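Estbridge site, mobile arm working practice group
Minutes, Wednesday, 2:00 p.m.
Chair: Tamer Dabbas
Apologies: Lumbao

1. Previous minutes
Accepted with one correction. Ticket 2969 belongs to Prandilholm.

2. Approach speed near furniture
The draft limit of 300 mm/s stays for open floor. Within 200 mm of upholstery or a wall the limit drops to 200 mm/s. Fluda asked for a single figure throughout. Not agreed.

3. Floor check before a pick-up run
Cables on the floor are to be logged before the arm is enabled - including those lying against a baseboard. Casters and furniture legs go on the same sheet. Wording for baskets is still open: the draft says "container" and does not cover soft items inside.

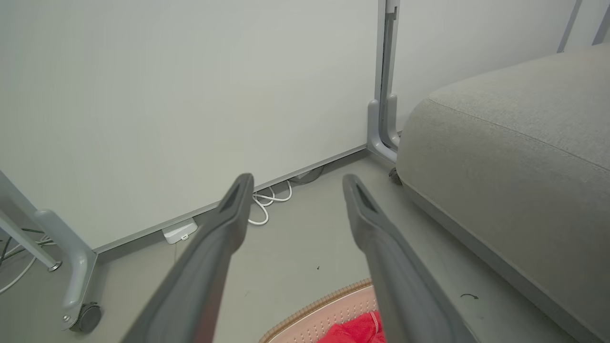 Dabbas to redraft the basket clause so that the rim is treated as a contact surface. Fingertips to be inspected at the start of each shift and the result initialed.

4. Actions
Dabbas: clause 3 redraft, September.
Prandilholm: close ticket 2969.
Fluda: written comments on item 2.

Meeting closed 2:50 p.m.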